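Pleswood opens 12 furnished rooms for hospital and college staff

Applications open in September for short and medium stays in the Roltov quarter

Pleswood Lettings has today announced the opening of 12 furnished rooms at Pacheco House, a former print works in the Roltov quarter. The rooms are meant for people who need a place to live for a few weeks or months, such as agency nurses, trainee teachers, visiting lecturers and workers on fixed contracts.

The opening completes the first stage of the Pacheco House project. The building has stood on the corner of the old tram depot site for many years and was last used as storage. Pleswood Lettings took on the lease and has since replaced the roof, rewired all floors and put in a new heating system. The outside walls and the arched entrance to the yard have been kept.

Each room is let with a bed, a desk and chair, a wardrobe and a reading lamp. Kitchens and bathrooms are shared between small groups of rooms. Rent is 182 a week and covers heating, water, electricity, internet and council charges. There are no booking fees, and the deposit is equal to two weeks' rent.

Bed linen is included in the rent. Tenants are given two full sets on arrival and can swap used sets for clean ones at the linen store on the ground floor. Tenants who would like to bring their own bedding are free to do so and should say so when they book, so that the mattress can be left bare apart from its protector.

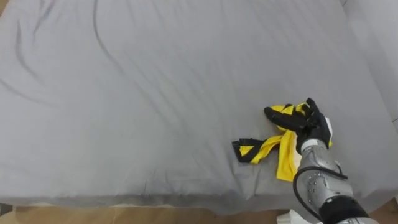 A mattress with a light grey fitted sheet.

The linen service is run by Grurnex, which also supplies several guest houses in the town. Grurnex will collect from Pacheco House twice a week and wash all items at its own laundry. Under the agreement, worn sheets and towels are passed on to animal shelters or cut up for cleaning cloths.

A shorter minimum stay was one of the main requests made in a survey carried out by Pleswood Lettings before the work began. Many of those who replied said that they had been asked to sign for a full year when their contract was for a single term or a single season. The minimum stay at Pacheco House is four weeks and the maximum is 12 months. Tenants can extend by giving notice two weeks before the end of their stay, provided that the room has not already been promised to someone else.

Rooms are made ready between tenants and checked against a written list before keys are handed over. The list covers the bed, the furniture, the window catches, the heating and the smoke alarm. New tenants receive a copy and have three days to report anything that is missing or damaged. Weekly cleaning of kitchens, bathrooms and stairs is part of the rent – tenants look after their own rooms during their stay.

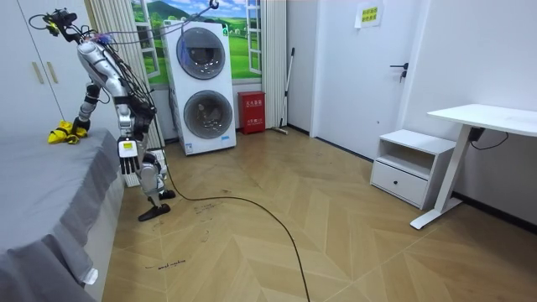
A bed with a grey sheet and a yellow cloth.

Pacheco House has covered bicycle parking in the yard but no car park. The nearest bus stop is at the end of the street, with services to the hospital, the college and the railway station. Two of the ground floor rooms have step-free access and a wider doorway, and these will be offered first to applicants who need them.

Pleswood Lettings has also set aside a fund of 3000 to help tenants who cannot pay the full deposit at the start of their stay. Help is given as an interest-free loan and is paid back in equal parts with the rent. Applicants can ask for a form when they enquire about a room.

Work on the second stage, which will turn the rear wing into one-bedroom flats, is subject to planning permission. A public display of the drawings will be held in the entrance hall at Pacheco House, and comments can be left at the desk.

How to apply

Application forms for the first rooms will be available from September at the Pleswood Lettings office and on its website. Applicants will need proof of identity and a letter or contract showing the dates of their work or course. Viewings can be booked between 10am and 4pm.

Notes to editors

Pleswood Lettings manages furnished homes for rent in and near the Roltov quarter.

Rent and deposit terms given in this release apply to first-stage rooms only. Terms for the flats in the rear wing have not been set.

Requests for floor plans and further information should be sent to the Pleswood Lettings press desk.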